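News from the Vernenlow craft room
August 12, 2023

What a summer for the still-life table! When we first put a few boards, cloths and bowls out in the corner by the big window, I thought they might get an airing once a month. They have hardly been back in the cupboard. Painters use them, the pencil group uses them, and a couple of people who swore they couldn't draw a straight line have gone home with very decent bowls on paper (no straight lines needed, as it happens).

So this month's item is all about backgrounds – the plain, unglamorous things that go under and behind whatever you are drawing. I have become a bit obsessed with them. Swap a patterned tablecloth for a dark one and the same old bowl suddenly has weight and a proper shadow side. Slide something pale in next to it and you get a whole second set of greys to play with.

My favourite arrangement at the moment is about as simple as they come: black fabric over the table, a big pale board laid across it at a slant, and one round bowl off to the side. The slant matters more than you would think. Line the board up square with the table and your drawing tends to go stiff, but turn it a little and you have a strong diagonal to lead you across the paper.

I also love an old board for this. A brand new one is so clean that there is nothing for the eye to hold on to, whereas a scuffed one has all those fine dark streaks running the same way, almost like pencil hatching done for you. Try putting in only a few of them, lightly, and leave the brightest patch of the board as bare paper. The pinkish-beige bowl is lovely against the black too, with the light caught on the inside of the rim and the outside dropping away into shadow. 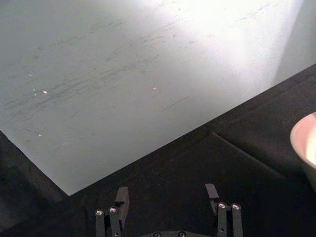
Looking after the cloths and boards

The black cloth does pick up every crumb of rubber and every bit of chalk, so please give it a shake outside before you fold it. Better still, roll it round one of the cardboard tubes on the bottom shelf. A crease or two is no bad thing (they are great fun to draw, and much harder than they look!) but sharp fold lines in a grid are a nuisance to everybody who comes after.

Boards can be wiped with a barely damp cloth and stood on edge to dry. Leave the scratches alone. Someone very kindly offered to sand and repaint the lot over the break, and I had to beg for a stay of execution. If you want a spotless white surface there are 3 newer boards in the tall cupboard, behind the easels.

Bowls go back on the middle shelf, largest at the bottom, with a sheet of kitchen paper between each.

A small exercise to try at home

You need a dark cloth, something flat and pale (the back of a tray will do, or a sheet of card) and one bowl. Set them near a window with the lamp off. Spend 14 minutes on the big shapes only, with no rubbing out and no detail, then turn the flat piece a little and start again on a fresh sheet. Do it as many times as you can stand. The gaps between things start to look like shapes in their own right after the second or third go, and that is when it gets really enjoyable.

If charcoal is your thing, work the other way round. Cover the whole sheet in mid grey, lift out the board and the inside of the bowl with a putty rubber, and put the black in last.

Coming up

The next table will be all fabric, no objects, so bring anything with a good drape – old curtains and scarves especially welcome. We are also collecting pale bowls and jugs for the December display. Chips and cracks are fine. Leave them in the crate by the sink with your name on a bit of tape if you would like them back.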